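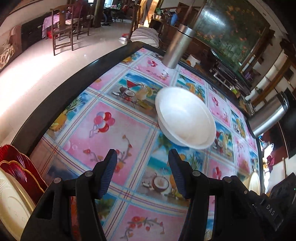 White bowl, beach tablecloth. Plates nearby.

Spent my evening reading the Usley town water report so you don't have to. It is 300 pages and has one joke, on page 2, and I think it was a typo.

Main finding: the water is hard. My kettle could have told them that for free.

The fix is a softening plant in Gedano, which will cost each household 200 a year. Selma Jurić asked at the meeting what happens if you rent. They thanked her for the question and moved on to parking.

Parking took an hour.

Anyway I bought descaler. The bottle says one capful. My kettle laughed at one capful.

Radomir Janevski says vinegar works just as well. Radomir's whole apartment smells like a pickle.

Next meeting is in November. Bring a sweater, they don't heat the hall.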